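Skirketti Conference Interpretation Set, 2-channel

Product code: SK-327
Availability: in stock
Rental and purchase

The Skirketti set is made for bilateral talks, ministry visits and closed meetings between delegations. Each side speaks its own language and hears the interpreter in the earpiece. The set carries 2 language channels, which is enough for most meetings between two governments.

Many of our customers are embassies and foreign ministries. They told us that the equipment must be quiet, simple and fast to put on the table before the guests come in. For this reason the delegate unit has only one button for the microphone and one wheel for the volume. A red ring shows when the microphone is open.
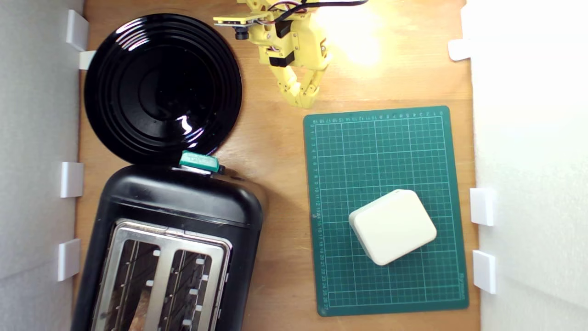

The signal between the units is encrypted and stays inside the meeting room. No internet connection is needed, and the set does not keep any recording. If your protocol department wishes to have an official record, please order the Steteo recorder separately (code SK-383). It is connected by cable to the chairman unit and can be locked with a key.

What is in the case
Chairman unit with priority button
Delegate units, number according to your order
Interpreter desk with headset
Charging case with two keys
Table flags holder, without flags
Printed guide in English, French and Turkish

Battery and charging
The batteries are rated for 3,000 charges. Please charge all units fully before the first meeting.

From our customers
"We used the set in September for the border trade talks in Trisen. The delegations changed the room two times in one day and we had no problem with the sound." Hülya Toprak, protocol office, Sarıgül

Delivery and advice
We deliver to missions and consulates and can prepare the customs papers for you. For rental during a summit, please write to us early, as the sets are often reserved. Questions about the channels or the size of your room are answered by Alvar Åberg in our technical department.

Page updated: 12/09/2022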